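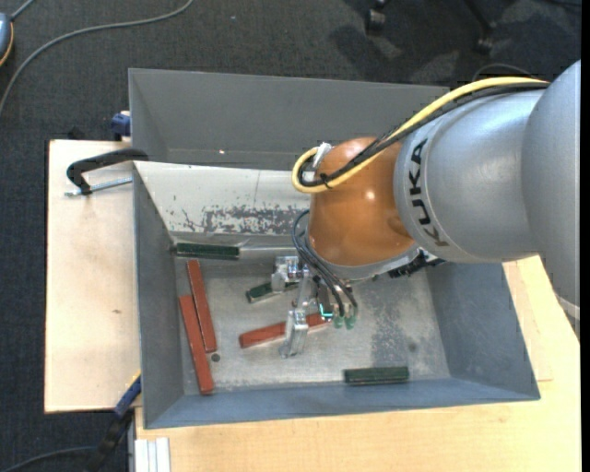

Beatriz Matos wrote that the Solex picking kit should not go forward to purchase on the strength of the vendor's own figures, and that she would want to see the terms of the trial set out before the next meeting. Her message is quoted below in full, with my replies placed after each part. I am copying the whole list, as several members have asked the same questions separately.

> From: Beatriz Matos
> To: handling-review list
> Subject: Solex bin picking kit, trial terms
>
> Colleagues,
>
> I have read the offer from Solex and the covering note from the Nivport office. The price is within what we set aside. My difficulty is with the claim that the kit will empty a bin of mixed parts without help from an operator. The offer does not say what parts, what bin, or how they were lying at the start. A bin in which every part lies flat and well apart is a far easier matter than the bins we receive from Breserside.

This is a fair objection and the review group accepts it. The offer covers the gripper, the picking software and two days of training. It does not cover the arm. The bench at Nivport uses a KUKA arm over a large grey metal bin, and the test parts are plain blocks, reddish wooden ones and green ones. Blocks were chosen so that any member site could cut its own set and repeat the work at little cost. They are not a stand-in for the Breserside castings, and the report will say so on its first page.

As to how the parts lie, Ho-yin Ng has drawn up a sheet of 40 starting layouts. They include blocks lying close together, blocks against the foot of a wall, and blocks in the open. Each layout is set out by hand from the sheet before a run. Solex has been given the sheet and has raised no objection to it, though it did ask for the wall layouts to be scored apart from the others. We have agreed to this, on condition that both scores are printed side by side.

> I should also like to know what counts as a success. If the gripper lifts a part and drops it on the way out, the Solex leaflet appears to count this as a pick. I do not think our members would.

Nor does the review group. A pick is counted when the part has been set down outside the bin, in the place named on the sheet, with no hand laid on it. A part dropped on the way is a failure even where a second attempt recovers it; the second attempt is noted in a separate column. Under this rule the first full set of layouts gave 37 cleared bins out of 40. I would ask members not to pass that figure on outside the list. It comes from a single set, and the second will be run with a different operator at the desk.

Of the failures, all were wall layouts. Balthasar Oberholzer has suggested that the fault lies in the approach angle and may be put right in the settings. Solex has been asked to reply in writing. Until it does, the failures stand as recorded.

> Third, the cabling. At Alvarado we lost the better part of a month to a cable that had been led too tightly round the wrist of the arm. I would ask that someone look at this before any money is spent.

The point has been added to the inspection list. A yellow cable and a bundle of black ones are led past the wrist of the Nivport arm, and the yellow one makes a fairly tight loop beside a small white connector. Armindo Carvalho will check the bend against the cable maker's limits and will inspect the outer covering at the end of each set. The offer is silent on who pays for replacement cables in the first year. I have written to Solex on this and will forward the answer — it ought to be settled in the contract and not left to goodwill.

> Last, I would ask that the old bin be kept for the trial. A new one with a clean floor would flatter the cameras.
>
> With regards,
> Beatriz Matos

Agreed. The bin will stay as it is, scuffed floor and peeling paint included, and it is not to be cleaned or repainted between sets. Any site repeating the work is asked to use a bin that has seen service, and to record its condition with the results.

The following matters remain open, and comments are invited on each.

Whether the training days may be split between two sites. Solex has quoted only for one.

Whether the software licence passes to a member site if the kit is moved. The wording of clause 4 can be read either way, and I have asked for it to be redrafted.

Whether a set using Breserside castings should be run before the vote or after it. Ms Matos has told me that she would prefer before. The castings could be sent to Nivport in February, which would put the vote back to the spring meeting.

Comments should be sent to the list and not to me alone, so that they may be kept with the papers. The layout sheet and the blank scoring form can be had from Ho-yin Ng on request.

Yours faithfully,

Mererid Beddoe
for the handling review group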